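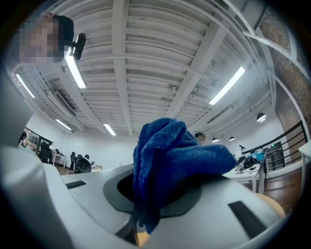

Home | Notebook | Rigs | Parts list | Search
Print this page | E-mail this page

Drullbridge bench notebook
28/05/2024

Cloth task, hand-held gripper, blue towel. Second day on the revised instructions.

Recorded 29 demonstrations before stopping. Kept 24 and threw out 5. Of the rejects, two were operator error (let go too early, then tried to save it) and the other three lost tracking when the tool was swung round too fast on the way to the drop point. The April batch had the same fault. Slower wrist turns cure it, but people forget once they get into a rhythm.

Task as it now stands: towel starts crumpled on the table, pick it up anywhere near the top of the heap, lift clear, carry across, lower, open. No smoothing and no folding yet. Jernent want folding by the next release but I don't see the point until the plain pick works from any starting heap.

Things noticed:

- With the towel bunched up in the jaws it fills most of the middle of the wrist view. The operator can see the table perfectly well from where they stand, the policy can't. Anything we want it to learn about the drop point has to be seen before the lift. Added a short pause over the target at the start of each run.

- The view is wide enough to take in the ceiling lights and a good part of the office, people included. Faces are pixelated in the processed copies. Checked a handful and found no misses.

- Microfibre grips the pads well, almost too well. On release it sometimes hangs on one side. Tell operators to open fully and wait, no shaking. If shaking gets into the data we will be teaching it to shake.

- Grip width readings were 2 mm out against the calliper at full open. Re-zeroed after the first ten runs. Those ten are marked in the log, so correct them before they go in with the rest.

Total for the cloth set is now 905 runs, counting today's keepers. Bakker asked whether remote control would give cleaner data. Tried it on the Rernby arm last month - each run took far longer, and the lift came out in little steps because the operator kept stopping to look. By hand is better for cloth. I would still use remote control for the drawer task, where the arm's reach matters and a person holding the tool will cheat by leaning.

To do:
Second towel, different colour, same size.
Rewrite step 4 on the operator card (says "drop", should say "lower and open").
Charge both battery packs overnight.
Copy today's runs to the shared drive and check the file count against the log.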